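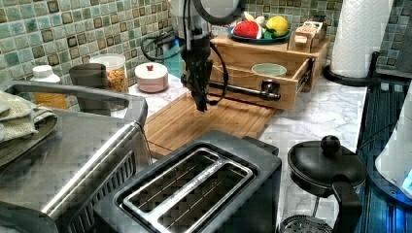

4.2 Preparing the counter station for visitors

The counter station runs the Tesitz demonstration cycle on open days. Set it up after the arm has passed its power-on check (section 3) and before the hall doors open. In the start position the fingers point straight down, just above the cutting board, with nothing between them, and the front drawer of the wooden organizer stands partly open with the pale green bowl inside. The toy food waits on the dark blue plate on top of the organizer.

1. Turn the key switch on the Matubbar cabinet to SETUP. Arm speed is now limited to 13 percent.

2. Lay the cutting board flat on the counter. Leave its surface clear.

3. Place the plate on the organizer with the toy watermelon slice and the toy lemon both reachable from above.

4. Set the bowl in the drawer. Pull the drawer to the position stored in the cycle file – do not open it all the way.

5. Check the two black cables by hand. The gripper cable may drape across the front of the organizer, but it must have slack at every taught point.

6. Load cycle 134 from the panel and step through it once with the enabling switch held. Release the switch at any unexpected contact.

7. Place the floor barrier at least 400 mm outside the marked reach of the arm.

8. Turn the key to RUN, remove it, and hand it to the operator on duty.

CAUTION: The toaster and the kettle stay in place as obstacles for the planner. Do not use either for food or drink during a demonstration.

CAUTION: Visitors may hand toy items to the operator only. No one reaches over the barrier while the cabinet lamp is lit.

NOTE: One full cycle takes roughly 42 seconds. If the arm pauses for longer than that, press HOLD, return to step 1 and reload the cycle.

NOTE: Stations installed at Skorkport before March use the older Terurano panel. On these, step 6 is found under SERVICE – MANUAL, and the key cannot be removed in RUN. Post a second operator at the cabinet.

Revised 13 Jan 2022, J. Saludo. Shutdown after the last group is covered in section 4.3.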